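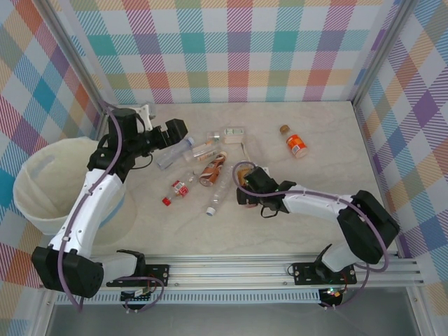
Photo: Zdenka Radonjić / Plilitz

FOR IMMEDIATE RELEASE

Plilitz opens second wallcovering and fabric outlet in Prurnberg, brings back discontinued plaids

PRURNBERG, Jun 1, 2021 – Plilitz, the home fabric and wallcovering seller, opens its second store this morning at 511 Popescu Street, in the old Grarkell shoe building. Doors at 11. Free parking behind the building, enter from the alley side.

The new store carries the full Plilitz line plus the remnant room, which until now was only at the original location. Remnants are sold by weight. Bring your own bag if you can.

Also back: the pastel plaids. Plilitz dropped them in December after the old mill stopped taking small orders, and the phone has not stopped since. A new mill is now printing them on the same white ground, in peel-and-stick and in regular paste-the-wall rolls. Cotton by the yard to follow later in the summer, no firm date yet.

"People were calling us for one roll, half a roll, anything to finish a hallway," said Zdenka Radonjić, owner of Plilitz. "We had a customer who papered three sides of a nursery and then we ran out on her. She is first on the list. I called her myself."

Customers matching older rolls should bring a scrap to the store. The new print run is close but the pink is a touch warmer than the old one, and staff will hold the two side by side under daylight bulbs before cutting. No returns on cut rolls, same as always.

Opening offers, this store only:

– Remnant bags, 2 for the price of one
– Free paste with any order of 4 rolls or more
– Hemming drop-off, first panel free (cotton and linen only, no velvet please)

Offers run through the end of the month or until stock is gone. Can not be combined with trade discount.

The building needed more work than planned. New wiring, new front windows, and the original oak floor was sanded and kept. The Grarkell name stays over the door – Plilitz asked the family and they said yes. The upstairs rooms will be used for evening classes starting in the fall: lined curtains, Roman shades, basic paper hanging. Sign-up sheet is at the counter, no online booking for now.

The original store stays open with it's usual hours. Cutting table there closes a half hour before the doors do.

About Plilitz
Plilitz sells fabric, wallcovering and trimmings to households and to the trade. Family owned. Samples are mailed free on request, up to four per household.

Media contact
Zdenka Radonjić, Plilitz
Print-size photos and swatches availible on request

###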